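List: Toron Block and Board (general list)
Subject: Re: wooden blocks - how do you store and sort mixed sets?
Date: Jan 27, 2021

Replying to the message below about the mixed lot. I kept the parts I'm answering and trimmed the rest. Three pictures first, then the answers in the order the questions came.

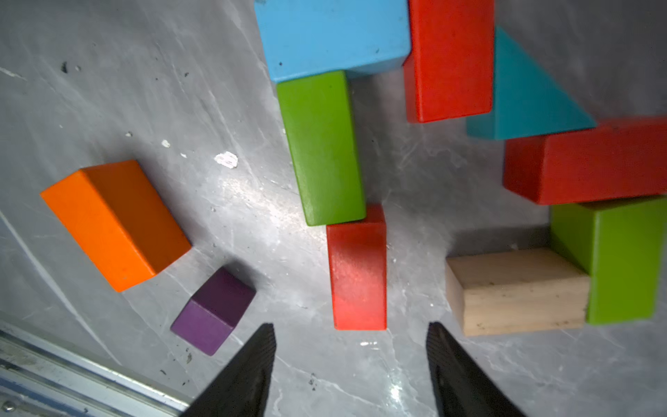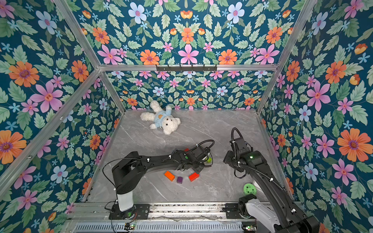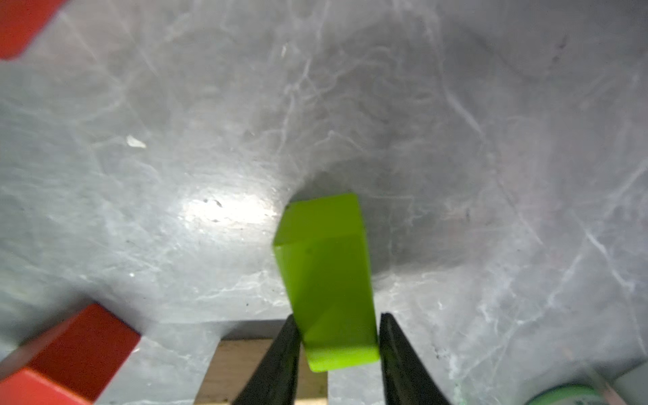
1. Cleaning

> I bought a box lot of 546 wooden pieces at an estate sale. They are
> from at least two makers and they smell like a basement. Some are
> painted and some are plain. Can I wash them all together, or will
> the paint come off?

Don't soak any of them. Wood that goes in a sink will swell, and the painted ones will crack along the grain when they dry. Wipe each piece with a cloth that has been wrung out hard, using water and a drop of dish soap, then wipe again with plain water and dry it with a towel. After that, stand them on end on a rack so air gets to all sides. I leave mine two days.

Test the paint first. Pick the most worn piece of each color and rub one end with a damp white cloth. Red is the one that has given me trouble, and it was always on older pieces. If color comes off on the cloth, set that whole color aside and dry brush it instead.

For the smell, baking soda in an open dish inside a closed tub worked on my last lot, but it took most of February. Sun works faster and also fades the paint. Plain pieces can go in the sun if you turn them.

If you think the paint is old enough to have lead in it, don't sand it and don't give it to children. Keep those pieces in a separate bag with a label until you've had them checked.

2. Telling the sets apart

> The plain ones look alike to me. Is there a quick way to tell Rilta
> pieces from Merkurden pieces without measuring every single one?

Stand them next to each other on a flat surface and run a ruler across the tops. Rilta and Merkurden planks are close in length but not the same, and a ruler laid over a row will rock when there's an odd one. You can get through a lot of pieces that way in an evening.

The edges help too. On the Rilta sets I own, the edges are sanded just enough that they don't catch on a sleeve. Merkurden edges are rounder, and you can feel it with your thumb. That goes for the sets I have. Somebody else on the list may have an earlier run that is different, and if so please post, as I would like to get the page in the list archive corrected.

Weight isn't much use. I tried sorting by kitchen scale and gave up, because plain beech varies too much from one piece to the next.

3. Storage

> Right now everything is in one big plastic tub. My kids dump the
> whole thing out to find the piece they want. Bags? Drawers? Trays?

Shallow trays, if you have the shelf for them. A deep tub always ends up dumped. I use wooden drawers from an old sewing cabinet, with long pieces in one, cubes and half cubes in another, and arches and odd shapes in the third. I don't sort by color. I tried it and the children had it mixed again before supper.

If you only have the tub, put out fewer pieces. We keep 117 on the low shelf and the rest in the closet, and swap part of them when they lose interest. Kids build more with a small set than they do wading through all of it. Cloth bags are fine for travel but the drawstrings go first.

Don't put the lid on tight right after cleaning. My one bad case of mold was a full tub that I closed too soon.

4. Missing pieces and swaps

> The Seok set inside the lot seems to be complete except for two
> of the long planks. Is there anywhere to get single replacements,
> or do I have to buy another set?

Seok stopped selling singles, as far as I know. People on this list do swap them. Put SWAP at the start of the subject line, give the length and thickness in millimeters, and say if it is painted or plain. Postage is usually more than the piece is worth, so it makes sense to ask for several things at once.

A hardware store will cut planks for you out of hardwood trim if you bring one along to match. Sand the ends, leave them unfinished or rub in a little mineral oil, and they'll pass. Buy the trim a little thick and take it down. A plank that is even slightly thin shows up as soon as somebody builds more than a few levels.

I have a spare shoebox of plain cubes, no maker that I can identify, free to anyone who pays the postage. Write to me off the list for those.

One thing for the list owner: the sizing chart in the archive still stops at the 300 piece set. I have the larger one here and can type up the piece list if you tell me which format you want.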